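Filed under: Talks & Handouts / Table Styling
5/23/22, posted by the Grultwood workshop desk
6 min read

Speaker notes: Paper cups on a party table

Slide 1. Hello and housekeeping

Say hi, wait for the coffee line to clear. Thank Grultwood for the room. Handouts are by the door and there are 145 of them, so take one for a friend if you like.

I've been setting tables for other people's parties for 17 years and I still get more questions about cups than about flowers, food and chairs put together. So today is cups. Paper ones! I know some of you came for the napkin folding and that's in September, same room, and I'll bring the good linen.

Slide 2. Why I start with the cloth

Tell the Killasov story, but keep it short this time. (Firm's anniversary lunch, very loud striped cloth, very loud cups, everybody squinting.) What I learned from that lunch is that I have to lay the cloth first, walk away, get a drink of water, and come back and look at it before I open a single sleeve of cups. If the cloth is busy, the cups get to be quiet. If the cloth is plain you can go wild.

Letter prints are in between. They read as a pattern from the doorway and as letters once you sit down, and people do love finding their own initial. Round tables are trickier with letters, since half the guests see them upside down whatever you do. Don't fight it. Pick one side as the front, usually the side facing the door, and let the rest go.

Ask the room: who has used a letter cloth? Wait for hands. Somebody always has a wedding story, let them tell it.

Slide 3. Mixing cups you already have

Most of us have a cupboard with the tail ends of old packs in it. Nineteen of one kind, a handful of another, one lonely tube of holiday ones. I used to buy new every time and I'm embarrassed by how much I spent at Liritz before I tried mixing. Now I tip the leftovers out on the cloth and just shove them around until I like them, lying down, upside down, any old way. It looks like a mess and it's the most useful ten minutes of the whole job.

What I look for is one thing the cups share with the cloth. With an orange cloth and big white letters, white is the easy answer, so I want a bit of white on every cup. The brown kraft sleeve is the one people worry about. I love kraft on orange, it calms everything down, and there's still that narrow white band at the base when the cup is turned over. Silver is fine too in small doses, a checkered cup or a shiny band near the rim. Red next to orange is where the room will split. I say yes, if the red cup has a good chunk of white on it. 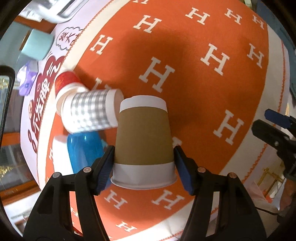 Slide 4. Rim up or rim down

Ooh, this one gets people going. I'm a rim-down person until the drinks come out. It keeps crumbs and dust out of the cup, and a cup standing on its wide end is a lot harder to knock over when somebody tugs the cloth. The look changes too, so do your color test with the cups the way guests will first see them. A print that's lovely the right way up can look pretty odd on its head.

Two warnings. The cloth has to be clean where the rims go, so do this last, after the candles and the food stands. And don't pick cups up by the rim when you flip them. Hold the sides, gently, and squeeze less than you think you need to.

If there's time, pass around the Xia sample pack and let people try flipping a few.

Slide 5. How many to put out

Short slide. My last big job was 127 guests and I put out almost that many at the start, then topped up from a box under the table. Never stack them tall, they lean and then they go. Low stacks of four or five, or singles if you have the space. Leave a marker pen by the cups so people can write a name and hang on to theirs.

Slide 6. Questions

Usual ones: can you reuse a sleeve (yes, if it's dry and it still grips), do patterned cups cost more (sometimes, look at the end of the aisle), and where I got the letter cloth. I don't remember! I've looked and looked for another one.

Remind them to bring the pens back to the front.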